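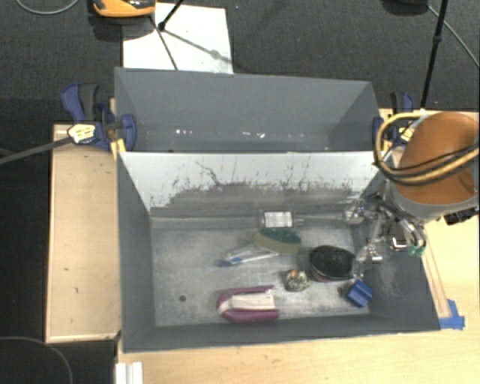 Search this journal
Enter keywords, author, title
Go

4. What people keep, and where they keep it

4.1 Setting and approach

We came to the question of household keeping a little sideways. The original study in Durnasach was meant to be about kitchen repairs, and it was only after the first few visits, when people kept leading us past the kitchen and out to the shed, the porch or the cupboard under the stairs, that we began to understand how much of a home's working life goes on in the places where things are put down and left for later. I am grateful to the families who let us follow them there, and who were patient with a great many questions about old jars.

The survey reached 200 households in two neighbourhoods, Caltine and Gu, which sit on either side of the river and were built a generation apart. Caltine is the older of the two, with deep lots and plenty of outbuildings. Gu is mostly low flats with shared laundries and a single storage cage for each dwelling. We chose them for that contrast, and also, I should admit, for the more ordinary reason that Upendo Waweru had grown up in Gu and could get us in the door. Her interviews make up the better part of the material quoted in this section.

Each household was asked to show us one place where they kept things they were not using at present but did not want to throw away. We left the wording loose on purpose. Some people took us to a single drawer and some to a garage that had not held a car for years. With their permission we wrote down everything in the chosen place, asked how long each item had been there, and asked what it was for. The answers to that last question turned out to be the most interesting part of the work, and the least tidy.

4.2 The listed items

Across both neighbourhoods we listed 1,304 items. Containers were the largest group by a good margin: jars, bottles, tins, tubs with and without their lids, and the boxes that appliances had come in. After containers came fasteners and fittings, then cloth, then paper, then a long tail of single things that would not sit in any group (a tuba mouthpiece, half a croquet set, the door of a rabbit hutch).

We had expected that people would keep the things that had cost them the most. This was true of tools, and of almost nothing else. A jar that had come free with jam inside it was often held onto for longer than an electric kettle, and spoken of with more affection. One man in Caltine had a shelf of preserving bottles from his mother's house which he had no intention of filling, and he was quite clear that they were not keepsakes either. "They're good bottles," he said, and seemed to feel that this settled it. We heard some version of that sentence so often that we began marking it in our notes with a small letter g.

A bottle lying loose was a different matter from a bottle standing in a row, and we came to treat the two separately when coding. Standing bottles had usually been sorted by someone, by height or by the width of the neck. Loose ones had been put down in passing and tended to gather company.

Figure 3. Items listed by group and neighbourhood. Containers lead in both; cloth is more common in Gu, and fasteners in Caltine.

The difference in cloth shown in Figure 3 has a fairly homely cause, as far as we can tell. Families in Gu hang on to old towels and sheets for the shared laundry floors, which flood a little in heavy rain. In Caltine the same towels go to the dog.

4.3 The half-way place

Nearly every household had what we have come to call a half-way place - a tub, a crate, the seat of a chair - where an item waits before it is either put away properly or let go. People were often shy about it. They would show us the neat shelves first and hope, I think, that we would not ask about the heap beside them. Yet it was the half-way place that told us most about how decisions get made in a home, because the decisions had not been made yet and everyone was still willing to argue them.

In 68 of the households the half-way place was looked after by one person and added to by all the others. The person who looked after it was usually the one who had not wanted it in the first place. Waweru recorded a long and very good-natured quarrel between two sisters in Gu over a colander with a broken foot, which each of them said the other had rescued from the bin. It had been sitting in the half-way place since the previous July, and it was still there when we went back.

We do not wish to make too much of this. Earlier writing on thrift tends to treat keeping as a habit formed in hard times and carried on out of fear, and a few of our older speakers did describe it that way. The larger number talked about it as a sort of courtesy, to the object or to whoever might come asking for it. Ten people is a small group to lean on, but the 10 who had moved house within the past year all told us that they had carried their half-way place with them unsorted, in a box marked with something vague.

4.4 Limits of the survey

We saw only the places that people chose to show us, and we saw them once or at most twice. The Piltico estate, to the north, was to have been our third neighbourhood, but we ran out of both money and daylight. Renters are thinly covered in Caltine. Our groups were also drawn up after the visits and would look different in other hands - the rabbit hutch door, for one, was moved three times.

12 shares
3 comments

Related articles
Mending circles and the price of thread
Shared laundries in low-rise housing: a short history
Why the second drawer fills first
Notes on the naming of sheds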